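Prustcombe Recipe Card Corpus

README, second release

What is in the box

A set of transcribed home recipe cards from two towns, Prustcombe and Prikville, with the text of each card in one column and our notes in another. There are 1,604 cards. The first release said 2,000, and that number was wrong. It counted the backs of cards as separate cards, and it counted several shopping lists as soups. If you have cited the larger figure anywhere, please fix it.

Files

cards.csv holds the transcriptions
notes.csv holds our remarks, keyed by card number
units.txt is a list of the measures we ran into, with guesses at what they mean
changes.txt says what moved between releases

The two main files join on card_no. Some card numbers are missing. Those were the duplicates, and we did not renumber, so please don't write in to report the gaps.

How it was typed up

Two typists worked from the cards, each doing the full set, and a third reader settled the differences. Spelling was left alone. "Vanila" stays "vanila." Crossed-out words are in square brackets. Where a grease stain ate a word we put a question mark, and where one of us was sure what the word must have been, the guess went into notes.csv and stayed out of the main column. The first release mixed the two, and you could no longer tell what the cook wrote from what we thought a sensible cook would write.

Columns in cards.csv

card_no: number, unique
town: Prustcombe or Prikville, taken from the box the card came in
title: as written, blank if there was none
body: as written
family_claim: yes if the card says the recipe came down through a family

About that last column. A lot of people want this set to show that home cooking in these towns was handed from mother to daughter for generations. I would be careful. Plenty of the "Grandma's" cards match the wording on the back of a flour bag or a margarine wrapper, down to the commas. That doesn't make them bad recipes. It does mean that family_claim records what somebody wrote on a card and nothing more. We were asked to add a column for true age. We can't tell the age of a card by looking at it, and I doubt that the people who say they can are any better at it.

Things this set will not tell you

What people ate. A card is a plan, and some of these look far too clean to have been near a stove.

How often a dish was made. We have seen a blog post that ranks "favorite dishes" by how many cards there are for each. The top one is fruitcake. Draw your own conclusions.

Regional taste. Two towns is not a region, and most of the Prikville cards came out of one church sale.

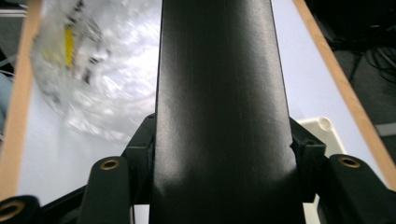
Words and picture: Bríd Duggan
Transcription checks: Alper Gökçe
Posted Thursday, February 12, 2026

Known problems

Oven settings are a mess. "Slow," "medium" and "quick" turn up all over, and we have not turned them into degrees. The Makris conversion table that gets passed around does this for you, but it gives no source for its numbers, and when Alper tried it on the custards he got one he described as a puck. Use it if you like. Don't tell people it came from us.

The word "cup" is not safe either. At least one cook meant a teacup and said so only on her last card.

Cards 3 and up in the pickle section may be out of order. They arrived in a rubber band.

Use and credit

Free to use for any purpose. Credit the corpus by name and give the release. Please don't test a preserving recipe from this set on anybody. Several of the canning cards go against everything current safety advice says, and they were copied exactly as written.

Corrections go to the Pornavo list. Send the card number and what you think it should say. We plan to go through them in October.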